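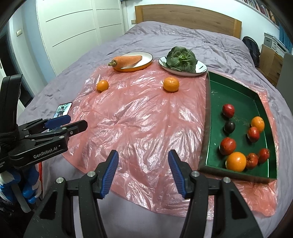
Erkilow moves gripper upkeep out of the shop and into the field

SKUNDMONT, October 21, 2024 - The Erkilow workshop has changed the way it sets up and looks after the hand-held grippers its crews carry into homes, and the first pair to run on the new schedule is now back at work handling fruit and vegetables in bedrooms and kitchens across town.

Until the summer, every pair came back to the shop on Lomton Street when something felt wrong. The operator packed both grippers, dropped them at the counter and waited, often for days. Under the new routine most of the work is done where the grippers are used, by the person using them, with a small tool roll and a printed card. Only faults in the jaw drive or the sensors go back to the bench.

"We were getting grippers in for a loose screw," said Ilango Joseph, who runs the workshop. "You tighten it, you write it down, you send it home. The drive across town took longer than the job."

The grippers are worked by hand, one in each, and the recordings are used to teach robot arms how to pick up and put down ordinary things. The partner on the robot side is Mudaliar, which runs a sorting cell with two arms and wants its recordings to match what the arms can do. If the fingers on a hand-held unit close a little off center, the recording carries the error along with it.

That has been the main trouble. In July, Mudaliar sent back a batch of 88 recordings from one pair because the jaw opening reported in the file did not agree with what the video showed. The hands had done nothing wrong. Ravindran Krishnan, the technician who took the pair apart, found that one finger mount had worked loose and the finger was rocking under load. On a big carrot the difference hardly mattered. On a plum it was enough to make the numbers useless.

Krishnan wrote the new card over the following weeks and tried it out on that same pair. It covers a check before the first recording, a shorter one during the session and a cleaning at the end.

The first check starts with the fingers. The operator opens the jaws all the way, lets them rest and looks at whether both sides sit at the same angle. Each finger is then pushed lightly from the side. Any play means the mounting screws are snugged up with the driver from the roll, a little on one and then a little on the other. The card says in capital letters not to lean on the driver. Two finger housings have already had to be replaced after an operator stripped the thread.

Next come the pads. They are soft, and they are the part that wears. The operator bends each one back with a thumb and looks into the ribs for splits and for anything caught between them. Dry leaf and bits of stem are common after a session with produce. Citrus is harder on the pads, Krishnan said, as the oil from the skin leaves a film that dust sticks to. A pad with a film on it grips well on the first few picks and then starts to slide.

The jaws are then closed slowly on nothing and the reading is set to zero. The operator opens them again, closes them on a metal gauge block from the tool roll and compares the reading with the figure on the card. If it is outside the limit, the zero is taken once more. If it is still outside, the session does not start and the pair goes to the shop.

Last, the operator checks the camera mount and the strap. The mount has to stand square to the gripper body and must not shift when tapped. The strap should be tight enough that the gripper does not turn in the hand and loose enough to get a finger under. Joseph said a good share of the early complaints about "drift" were straps.

The whole check takes five minutes once a person has done it a few times. New operators need longer, and Joseph said he would prefer they did.

The check in the middle of a session is just the zero and a look at the pads. It is done after each change of objects. A crew working with produce might go from loose mandarins to leafy greens to a tray of mixed fruit, and each one leaves something different behind. Greens are the wet ones. Water on a pad changes how an orange behaves in it, so the pads are dried with a lint-free cloth before moving on.

Cleaning at the end uses lukewarm water with a drop of dish soap on the cloth, never on the gripper itself. The pads are wiped along the ribs, then across, then wiped again with plain water and left open to dry. Alcohol wipes were used in the spring and have been dropped. Krishnan said they took the film off nicely but left the pads stiff, and stiff pads were splitting at the base.

The card has a section on the work area too, although it is brief. Most sessions take place on whatever surface the home has, beds included, and soft surfaces are welcome since Mudaliar has asked for them. A plastic sheet under food is standard. Operators are told to smooth it near the objects so that a fingertip does not catch a fold on the way down, which twists the finger sideways and is one of the ways the mounts come loose in the first place.

Pads used to be changed when they looked bad. They are now changed at 3,000 closings, counted by the gripper's own log, or sooner if a split shows. Both pads on a gripper are always changed together. A fresh pad opposite a worn one pulls the object to one side, and Krishnan said he could pick out such a pair from the recordings before he had opened the case.

Changing them is now a job for the operator. The two old pads are peeled off from the tip, the seat is wiped clean, and the new ones are pressed on from the base up so that no air is trapped. The unit then rests for an hour before the zero is taken. Skipping the rest is the most common mistake so far. The pad settles slightly under its first loads, the zero moves with it, and the operator ends up back at the gauge block wondering what went wrong.

What still comes to the bench is a shorter list. Grinding in the jaw drive, a reading that jumps, a cracked housing, a camera mount that will not stay square, or any drop onto a hard floor. Dropped units are logged even if they seem fine. Krishnan keeps a test stand on Lomton Street that opens and closes a gripper on a spring overnight, and a dropped unit gets a night on it before going out again.

The change has costs. The tool rolls had to be bought, and each now carries a driver, a gauge block, cloths, a set of pads and a spare pair of mounting screws. Operators are paid for the time spent on checks, which they were not before. One of the crews objected to that part of the plan when it first went around as unpaid work, and Joseph agreed with them.

There have been a few snags with the card itself. The first printing showed the screws being tightened after the zero was taken, which is the wrong way around, and for a short while some operators followed it exactly. The second printing moved the step. A third, due shortly, will have larger type and will be laminated, after several cards came back too damp to read.

Mudaliar has not sent back a batch from the first pair since it went onto the routine. Joseph said that was encouraging but that he would not read much into it yet, as the pair has mostly been out with one careful operator. He wants to see how it holds up when it changes hands.

The rest of Erkilow's stock is being moved over one pair at a time. Each is stripped down on the bench first, cleaned, given new screws and fresh pads, and run on the spring stand so that its log starts from a known state. Krishnan does almost 4 a week when nothing else comes in. Pairs waiting their turn stay on the old arrangement and should still be brought to the counter for any fault, loose screws included.

Operators who are due to receive a converted pair will be asked to come in for a short session at the bench, where they change one set of pads and take a zero with Krishnan watching. Tool rolls are handed out at the same visit and signed for. The counter on Lomton Street is open mornings, and used pads can be left in the tub by the door - split ones in particular, as Krishnan is still collecting them to see where they fail.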